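rimholm-cell

双腕移動ロボットのシミュレーションセル Rimholm の設定一式と、保守時に取得した記録データの説明書。対象はセル一台分であり、複数セルの並列実行や学習用コードは含まない。セルの立ち上げ、グリッパとカメラの較正、部品モデルの差し替え、不具合時の切り分けを扱う。方策の学習手順については本書では触れない。

保守担当: Chidubem Akpan(機構モデル、グリッパ)
記録担当: Jocelyn Evangelista(カメラ、データ形式)

構成

Rimholm は次の要素から成る。名称は設定ファイル内の識別子と一致する。

Khattak: 物理演算と描画をまとめた実行環境。セルはこの上で動く。
Porico: 左右の腕の先端に付く平行グリッパのモデル。指、掌、手首リングを別メッシュとして持つ。
Curnent: 関節指令の送出と記録を行うノード。カメラ画像の書き出しも担当する。
室モデル: 木床の部屋。壁沿いの長机、窓、壁掛けの画面、隣室に続く扉を含む。
小物モデル: 机上および室内に配置する物体。登録数は18。

腕と胴体は同一の記述ファイルで定義し、Porico は手首フランジの下に別ファイルとして接続する。以前は腕の記述ファイルにグリッパを直接書き込んでいたが、左右で開閉方向の符号が食い違ったまま修正されていた箇所があり、分離した。旧形式の記述ファイルは legacy に残してある。読み込みは可能だが、較正値は引き継がれない。

ディレクトリ

cell/body 胴体、腕、台車の記述ファイル
cell/porico グリッパのメッシュ、衝突形状、開閉範囲
cell/room 室モデル、照明、家具の固定位置
cell/props 小物モデルと質量表
calib 較正値。左右の腕、各カメラごとに一ファイル
scripts 点検、較正、書き出しのスクリプト
records 記録データ本体
legacy 旧形式。更新しない

calib 以下のファイルは手で編集しないこと。較正スクリプトが書き込んだ値には照合用の文字列が付き、不一致のファイルは起動時に拒否される。

立ち上げ

1. Khattak を起動し、cell/room を読み込む。この段階ではロボットを置かない。
2. 机と床の衝突形状を表示させ、描画メッシュと重なっていることを確認する。机の天板は厚みのある直方体で近似している。脚は円柱であり、描画側の細い脚より太い。
3. cell/body を読み込む。台車は固定とし、腕の関節はすべて零位置に置く。
4. Porico を左右に接続する。接続後、指令を送らずに静置し、指が自重で動かないことを確認する。動く場合は摩擦値が読み込まれていない。
5. 小物を配置する。配置表は cell/props/layout に置く。物体は天板に接触した状態から開始し、落下させない。
6. Curnent を起動する。時刻の同期が済むまで指令を受け付けない。
7. 点検スクリプト check_cell を実行する。全項目が通過するまで記録を開始しないこと。

手順3と4の順序は入れ替えられない。グリッパを先に読み込むと手首フランジの親リンクが見つからず、原点に浮いたグリッパが生成される。エラーは出ない。

座標系

世界座標の原点は床面上、台車中心の直下に置く。X は前方、Y は左、Z は上。左右は常にロボットから見た方向で書く。画像上の左右とは一致しない場合があるので、記録の注釈では腕の識別子 arm_l、arm_r を用いる。

グリッパ座標は掌の前縁中央を原点とし、Z を指先方向に取る。開閉軸は Y。左右の Porico は同一のメッシュを使い、鏡像化していない。したがって arm_r 側では取り付け時に Z まわりの半回転が入る。この回転は記述ファイル側で処理しており、較正値には含めない。

カメラ

各手首に一台ずつ、胴体側に一台を置く。書き出し周期は全カメラ共通で30 fps。

手首カメラは掌の後方にあり、指を後ろ上方から見る。視野には両指と掌の一部が入る。指先の間が視野のほぼ中央に来ることを正常の目安とする。
胴体側カメラは胴体の上部、両腕、その先の作業域を視野に入れる。姿勢は calib/cam_body に記録した値をそのまま用いる。画像側での回転補正は行わない。補正済みの画像が必要な場合は、利用者側で外部パラメータから計算すること。

手首カメラの近距離点検では、小物のうち輪郭と配色の判別しやすいものを指の前方に置き、描画と衝突形状のずれを見る。標準ではインスタントカメラのモデルを使う。白い前面に横方向の虹色の帯があり、テクスチャ座標が反転した場合に色の並びですぐ分かる。黒い上部筐体は段差が多く、簡略化した衝突形状との差が出やすい。点検中は他の小物が重なって見えても配置を変えない。重なりの前後関係も描画順の確認に使う。 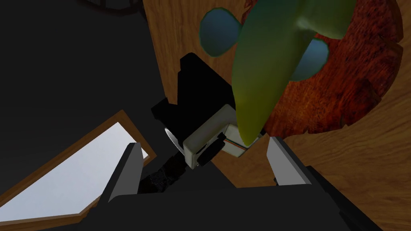

グリッパの較正

較正は左右それぞれについて行う。片側だけを差し替えた場合も両側を取り直す。共有メッシュの更新が反対側にも及ぶためである。

準備
腕を机から離し、掌の前方に物体がない姿勢を取る。全開時に指が他のリンクに触れないことを衝突表示で確認する。台車と胴体の指令は停止しておく。

開閉範囲
calib_porico を起動し、全閉指令を送る。指の内面同士が接触した時点の関節値を閉位置として記録する。続いて全開指令を送り、停止した位置を開位置とする。開閉の往復は40回。往復ごとの閉位置が許容範囲を外れた場合、スクリプトはその往復を棄却せず、較正全体を失敗として終了する。

左右指の対称性
両指は一つの指令値から駆動されるが、関節は別々に持つ。掌中央から各指内面までの距離を比較し、差が残る場合は従動側の係数を修正する。主動側を動かして合わせてはならない。主動側の零点は Curnent の換算表と結び付いている。
手首カメラの画像では透視の影響により両指の大きさや高さが異なって見えることがある。対称性の判定には画像を使わず、関節値とリンク座標だけを使う。

接触面
指の内面には平面の衝突形状を当てる。面取り部は含めない。面取りを衝突形状に加えた版を試したが、薄い物体を掴んだときに接触点が縁と面の間で交互に切り替わり、保持力の記録に細かい振動が乗った。現行の平面近似では、指先の角で物体を押す動作の再現性が落ちる。用途が押し動作に限られる場合は cell/porico/finger_bevel を使用してよい。その際は記録の meta に finger_shape を必ず書くこと。

室内での姿勢点検

グリッパ較正後、腕を作業姿勢に移して全体を見る。点検する項目は次のとおり。

arm_r のグリッパを机の手前側の縁の上方に置く。指先と机上の小物の間に隙間があること。
arm_l のグリッパを開いたまま、机から離れた床の上方に置く。
腕の外装と机の天板が干渉しないこと。
手首のリング部分のメッシュが抜け落ちていないこと。
机の奥側に置いた小物が描画されていること。距離による省略が有効になっていると、鉢の中の小さな物体や盆の上の小物が先に消える。
扉の向こうの隣室が描画されていること。隣室の床は手前の床と同じ材質定義を参照する。

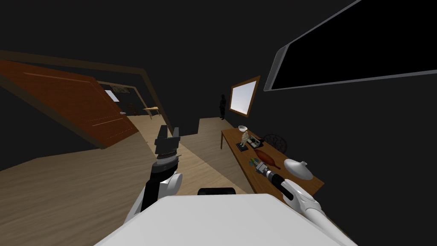
胴体側カメラ。机の手前側上方に arm_r、床の上方に開いた arm_l のグリッパ。

干渉の判定は衝突表示で行い、胴体側カメラの画像だけで合否を決めないこと。見かけ上は指先が小物に触れていても、奥行き方向に隙間がある場合がある。逆に、小物の衝突形状が描画より大きく作られていると、画像では離れていても接触力が立つ。後者は多色の小さい部品で起きやすい。

小物モデルの扱い

小物は cell/props に一体ずつ格納し、描画メッシュ、衝突形状、質量、摩擦を持つ。追加の際は次の順に確認する。

1. 原点が底面中央にあること。傾けて置く物体も、立てた姿勢の底面を基準にする。
2. 単位がメートルであること。取り込んだメッシュがミリメートルのままだと、部屋の外まで広がる物体になり、室内からは見えないことがある。
3. 衝突形状が閉じていること。
4. 静置して転がらないこと。丸みのある物体は、横倒しで安定する姿勢を配置表に書く。
5. 手首カメラと胴体側カメラの双方で材質が同じに見えること。

曲面の多い物体は凸形状に分割する。緑の細長い本体に青い丸い部分が付いた小物は、当初ひとつの凸包で近似していた。この場合、青い部分と本体の間のくぼみに指を差し込めない。現行版では部位ごとに分けてある。枝分かれした側の分割が粗く、そこを掴むと指の内面と描画メッシュの間にわずかな隙間が見える。未修正。

鉢と盆は凹形状を保つ必要がある。凸包にすると中の小物が押し出される。開始直後に小物が跳ねた場合は、まず容器側の衝突形状を疑うこと。

照明と暗い背景

室モデルの壁は非常に暗い灰色で定義している。壁や天井を向いた手首カメラの画像では、背景に輪郭や質感がほとんど残らない。画像が暗いことだけを理由にカメラ故障と判定しないこと。

暗い背景は、指の明るい内面を基準にした露出の点検にそのまま使える。点検時の判定は次の順に行う。

1. 両指の内面が背景から分離して見えるか。
2. 掌の前縁の細い明線が見えるか。見えない場合は掌の材質が既定の黒に戻っている。
3. 指の縁の面取り部が内面より明るいか。
4. 指の間に、意図しない物体や描画残りがないか。

指の外側面は影になり、背景に溶け込んで見えることがある。外側面の輪郭検出を合否条件に入れないこと。一時期、check_cell に外側輪郭の項目があり、正常な姿勢で繰り返し失敗していた。現在は削除済み。

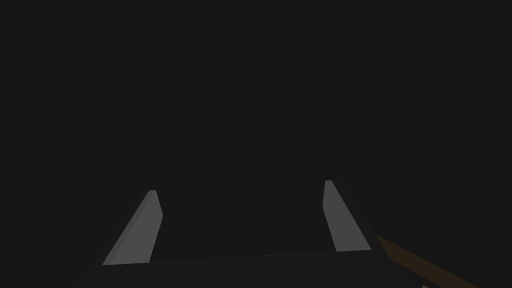
手首カメラ、暗い背景。グリッパ開、指の間に把持物なし。

視野の隅に茶色の細長い物体など、他の要素が入った画像も点検に使用してよい。ただし平均輝度は指の領域だけから算出する。画像全体の平均を使うと、隅に入る物の色で値が動く。領域の指定は calib/roi_finger にあり、開閉較正をやり直したときは同時に更新される。

定期点検

起動ごと
check_cell の全項目。
時刻同期の残差。
書き出し先の空き容量。Curnent は容量不足でも記録を開始し、途中から画像だけを落とす。関節値は残るため、後段の検査まで気付かない。

メッシュまたは材質の更新後
グリッパ較正を左右とも実施。
手首カメラの近距離点検と暗背景点検。
小物の静置試験。

Khattak の更新後
上記に加え、摩擦と接触の既定値を差分表示で確認する。更新時に既定値が書き換わることがあり、設定ファイルに明示していない項目はその影響を受ける。現在は摩擦、反発、接触余裕を明示している。減衰は未対応。

故障の切り分け

指が片側だけ動く
従動係数が読み込まれていない。calib の該当ファイルを確認する。関節名の接尾辞が旧形式の場合も同じ症状になる。

全閉指令で指がすり抜ける
接触余裕が零になっているか、演算刻みが大きすぎる。先に接触余裕を確認する。刻みを変更すると Curnent の換算表も作り直しになる。

手首カメラに指が映らない
カメラの親リンクが掌ではなく前腕になっている。手首を回して、掌が視野内で動くかどうかを見る。動くなら親リンクの誤り、動かず指だけがないならメッシュの読み込み失敗。

手首リングが黒く表示される
金属材質の環境反射が無効。動作には影響しない。記録の外観が途中で変わるため、記録中に切り替えないこと。

机上の小物が開始時に沈む
天板の衝突形状と配置表の高さが一致していない。配置表の側を直す。天板を動かすと、机を基準にした姿勢点検がすべて無効になる。

関節値と画像の時刻がずれる
Curnent を再起動し、同期の完了を待つ。再起動で直らない場合は、書き出しの待ち行列が詰まっている。対象の区間は破棄し、補間で埋めないこと。

記録データ

records には、較正および点検の動作を記録した区間を収める。区間数は964。一区間は一つの点検動作に対応し、途中で設定を変えた区間はない。

各区間の内容

joint 全関節の位置、速度、指令値
grip 左右の開閉指令、実位置、接触力
cam 手首二台、胴体側一台の画像列
pose 台車、胴体、グリッパ、小物の世界座標
meta 設定の識別子、較正ファイルの照合文字列、点検種別、合否

力の単位はニュートン、長さはメートル、角度はラジアン。画像の時刻は描画完了時ではなく、演算の刻みに付いた時刻を使う。

合否の fail は点検が不合格であったことを示し、データの破損を意味しない。破損した区間は収録していない。fail の区間には原因コードが付くが、初期の区間では空欄のものがある。空欄を原因なしと解釈しないこと。

点検種別は range(開閉範囲)、near(近距離)、dark(暗背景)、posture(室内姿勢)、settle(静置)の五つ。settle では腕を動かさないため、joint の速度は零が続く。欠測ではない。

用途と制限

想定する用途は、グリッパ開閉の異常検知、手首カメラの外観検査、較正手順の再現確認である。

把持の成功率を評価する目的には適さない。収録した動作の多くは物体の手前で止まるか、何も掴まずに開閉するものであり、物体を持ち上げる区間は少ない。
実機との対応は検証していない。摩擦値と接触余裕は、セル内の点検が安定する値として選んだものである。実機の指の摩耗、ケーブルの引きつれ、熱による位置ずれは含まない。
室モデルは一種類、照明も一種類。背景の違いに対する頑健性は評価できない。
室内には人型の暗い形状のモデルがある。これは固定物として扱い、姿勢や動きの注釈は付けていない。人の検出を目的とした利用は対象外。

変更履歴

グリッパの記述ファイルを腕から分離。
check_cell から指外側の輪郭検出を削除。
鉢と盆の衝突形状を凹形状に変更。
緑と青の小物を部位ごとの凸形状に分割。
起動時に calib の照合を追加。不一致時は起動を拒否。
meta に finger_shape を追加(9月)。それ以前の区間はすべて平面近似。

未対応事項

減衰の既定値を設定ファイルに明示する。
容量不足時に Curnent の記録開始を止める。
原点に浮いたグリッパを check_cell で検出する。
初期区間の原因コードを補う。Evangelista が確認中。
finger_bevel 使用時の保持力の振動。再現条件は Akpan の作業メモにあり、本書には未転記。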